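Search jobs Keyword Town or ZIP Go

Jobs > Food and Kitchen > Bakery > Overnight Bread Baker

Overnight Bread Baker (full time)

Athanasiadis Bakery, Prurnlow

Posted Sunday, July 19, 2026

Athanasiadis Bakery is hiring an overnight bread baker for our shop on the east side of Prurnlow. The position is full time, five nights a week, and it is open now. The person who held it is moving to our early pastry shift and will stay on nights until a replacement is trained.

We are a small wholesale and retail bakery. On a normal night we bake 300 loaves, more before a holiday. Most of that is sourdough and a seeded rye, plus sandwich bread for two school kitchens and dinner rolls for restaurants in Prurnlow and Denunness. The retail counter opens at 6:30 and sells whatever the wholesale orders don't take.

Hours

The shift starts at 10 p.m. and ends at 6 a.m., with a paid half-hour break. Nights off are Saturday and one other night, which we settle with you when you start and then leave alone. We do not do split shifts. In the two weeks before Christmas everyone works one extra night a week at time and a half, and the shop is closed for the first full week of January.

The work

You will be one of 3 people on at night. One mixes, one shapes, one runs the oven, and the jobs rotate by the week. A new hire usually starts on shaping.

- Scale and mix doughs from written formulas, by weight, in grams
- Feed the starters and write the times and temperatures in the log
- Divide and shape by hand. We have a divider for the rolls but not for the loaves
- Load and unload a four-deck oven with a canvas loader and a peel
- Pack wholesale orders into trays against the printed sheet, ready for the driver at 5:15
- Sweep, scrape the benches and wash down the mixer at the end of the night

Flour comes in 50-pound bags and you will be lifting them. The floor is concrete, with mats at the benches. It gets hot near the oven in summer - there is an exhaust fan and we keep cold water in the walk-in, but it is still a bakery in July.

What we need from you

At least one year in a production bakery, or two years in a busy kitchen with some bread work. You should be able to shape a round and a batard without being shown, and to tell when a dough needs more time. We will teach you our formulas and our oven. A culinary school certificate is fine to have but we don't ask for one.

You need a food handler card, or you need to get one in your first month. We pay the fee. You need a dependable way to get to work at 10 p.m. The Plalolby bus stops running before then on Sundays. There is parking behind the building.

If you have a wheat allergy or asthma that flour dust sets off, please think hard about this one.

Pay and benefits

Pay starts at $20 an hour and goes up by a dollar after six months if things are going well on both sides. Night hours are already figured into that rate. Health insurance starts on the first of the month after 60 days, and we cover most of the premium for the employee and part of it for family. Paid time off is ten days in the first year and 20 days from the fifth year on. Aprons are provided and washed here. Shoes are up to you, closed toe and non-slip. Everybody takes home bread.

How to apply

Send a resume, or just a list of where you have worked and for how long, through the reply form on this page. Tell us in a few lines what breads you have made in quantity and when you could start. You can also leave a note at the counter any day but Monday. Please don't come to the back door at night about the job, the crew can't stop to talk.

We will call people we want to meet. The first meeting is a short talk at the shop in the afternoon. After that we ask you to work one paid trial night, at the full rate, so you can see the pace and we can see you shape. We make a decision within a week of the trial and we call either way.

We will keep the listing up until the job is filled. If you applied to us last year for the counter position and would like to be considered for this one, please write again, as we did not keep the old applications.

Related listings

Weekend Counter Help, Denunness
Delivery Driver, Early Mornings, Prurnlow
School Kitchen Assistant, Plalolby
Line Cook, Evenings, Denunness
Cake Decorator, Part Time, Prurnlow
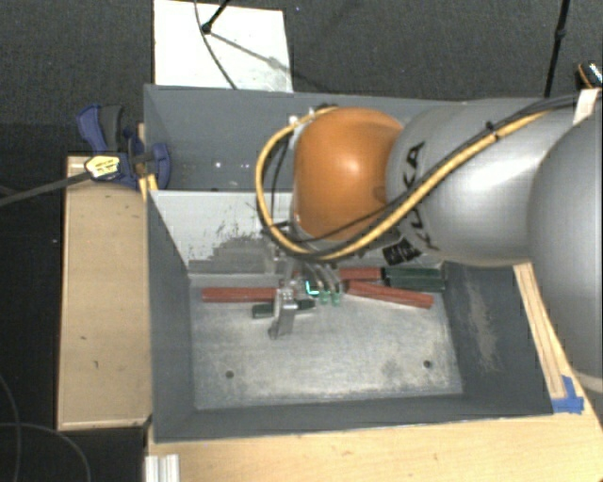 Applicants for the baker position must be 18 or older because of the mixer and the divider. Replies sent through the form go straight to the bakery, and we read them on Tuesdays and Thursdays.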